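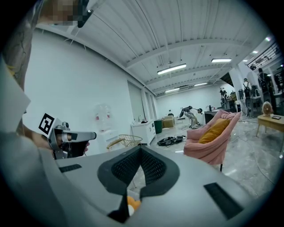
作業記録 ハンドグリッパ2号機 保守および再設定

9月 午前の部
記録者 Giuliana Mamani
確認者 Ignacio Núñez

1. 経緯
前回の定期確認において、2号機の開口幅の読み値が1号機と一致しない旨の報告があった。同一の治具を把持した際、1号機は規定範囲内の値を示したが、2号機では全閉位置の読み値が安定せず、記録ごとに変動が認められた。本日は原因の切り分け、清掃、再設定までを実施した。指先部品の交換は部品の入荷待ちのため行っていない。

2. 開始時の状態
通電前に外観を確認した。筐体に割れおよび変形はなし。レバーの戻りがやや重く、全開位置の手前で一度引っかかる。Núñez氏も同じ箇所で同様の感触を確認した。固定ねじのうち、マーカー台座側の1本に緩みがあった。合いマークがずれているため、前回の締結以降に緩んだものと判断する。台座を指で押すとわずかに動く状態であり、読み値の変動はこれで大部分説明できると考える。

3. 実施内容
電源を切り、ケーブルを外した後、指先側から順に分解した。リニアガイドの溝に繊維くずが詰まっていた。布製品の把持試験を続けた後であり、発生源はおおむね推測できる。エアブローは奥へ押し込むおそれがあるため使用せず、ピンセットと無塵布で除去した。古いグリスは拭き取り、Brilaの標準グリスを薄く塗布した。塗布量が多いと再びくずを抱え込むので、次回担当者も注意されたい。

台座のねじは2本とも一度抜き、ねじ部を脱脂してから中強度の緩み止め剤を塗って締め直した。合いマークは旧線を消して引き直してある。レンズは乾いたクロスで清掃し、傷のないことを確認した。焦点リングには触れていない。

4. 再設定
組み立て後、レバーの全開、全閉を22回繰り返し、引っかかりの解消を確認した。続いてUvixの校正画面から開口幅の基準値を取り直した。校正記録は293件取得し、うち279件を採用した。除外分はいずれもマーカーの検出が途切れたもので、レバーを速く動かした区間に集中している。次回は操作速度を落として取得すること。

初回の校正では全閉側の値が規定から外れた。確認したところ、設定ファイルの機体番号が1号機のままであった。修正して再取得した結果、規定範囲内に収まった。上記の件数は修正後のものである。機体番号の取り違えは前にも一度発生しており、起動時に番号を表示させるようNúñez氏に改修を依頼した。

5. 1号機との比較
両機で同じ治具を交互に把持し、読み値を比較した。全閉、中間、全開のいずれの位置でも差は許容内である。レバーの重さは依然として2号機のほうがわずかに重い。戻しばねの個体差か摩耗かは本日の作業では判断できなかった。作業者の申告があれば、ばねを先に交換する。

6. 未処置事項
(1)指先部品の交換。Gidtonに発注済み、納期の回答待ち。
(2)2号機の戻しばねの在庫確認。
(3)ケーブル根元の保護チューブ。現状で断線はないが、硬化が始まっている。指先部品の交換時に併せて処置する。
(4)手順書の改訂。台座ねじの合いマーク確認を使用前点検に追加する。文案はMamaniが作成する。

7. 使用可否
2号機は本日午後より使用可とする。ただし指先部品の交換までは、薄物の把持試験には1号機を充てること。使用中に読み値の変動が再発した場合は、その場で校正をやり直さず、まず台座ねじの合いマークを確認し、結果を本記録に追記のうえ連絡されたい。

追記(Núñez)
機体番号の表示は仮対応済み。起動画面の上段に出る。番号が空欄の場合は設定ファイルの読み込みに失敗しているので、校正に進まないこと。正式な版への反映は次の更新時に行う。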